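Wundel Table Linens
Home > Dining > Tablecloths > The Runditz Everyday Cloth

The Runditz Everyday Cloth
Item no. 1539
4.6 out of 5 – read reviews

A tablecloth for people who own a tablecloth and are afraid of it.

Most of us were raised with a good cloth. It lived in a drawer, came out for holidays, and spent the meal under a layer of clear plastic so that it could go back in the drawer. The Runditz is meant to stay on the table through breakfast, homework, a leaky bottle of glue and whatever it is your family does with soy sauce.

The fabric is a cotton and polyester blend, woven for us at the Rarnico mill. We know how the word polyester sounds. We tried an all-cotton version first and it was lovely for as long as it took to get it out of the dryer, after which it looked like a road map somebody had sat on. The blend comes out nearly flat. If you iron it anyway, we admire you and have nothing further to add.

Colors
Lavender Gray, Oatmeal, Brick, Pond. Pond was going to be called Sage until we saw it in daylight. Dye lots vary a little, so if you are buying two cloths for one long table, please put them in the same order.

Sizes
Small square, seats four
Medium rectangle, seats six
Large rectangle, seats eight, or six who don't get along

Measure your table before ordering. Then measure it again with the leaf in, which is how it will be on the one night it matters. We allow a hand's width of drop on every side. A longer drop looks grand and ends up shut in somebody's lap when they stand.

Washing
Machine wash warm with similar colors. Tumble dry low and take it out while it's still a bit damp. No bleach on Brick or Pond. We have washed our test cloth 300 times and the hem has held, though the care label gave up long before that and is now a blank white rectangle.

Stains
Red wine: cold water right away, then the wash. Candle wax: let it harden, lift it off with a dull knife. Turmeric: congratulations on your new yellow tablecloth.

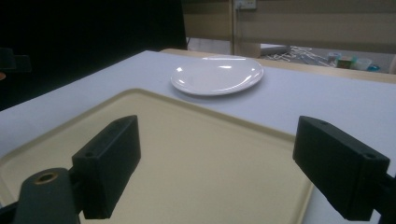 Will it slide?
A little, on glass or high-gloss tables. The Ghanem felt underlay (sold separately) stops that and takes some of the clatter out of dinner. It can be trimmed with ordinary scissors. It does not go in the dryer – we found this out for you.

Shipping and returns
Orders leave our warehouse within two business days. Unwashed cloths can come back within 20 days for a refund. Washed cloths can't, even if you fold them very nicely and put the cardboard back in.

Napkins in Brick and Oatmeal are sold out and expected again in June.

Page updated 18 May 2019

You may also like
Ghanem Felt Underlay
Runditz Napkins, set of 4
Wundel Table Runner, Oatmeal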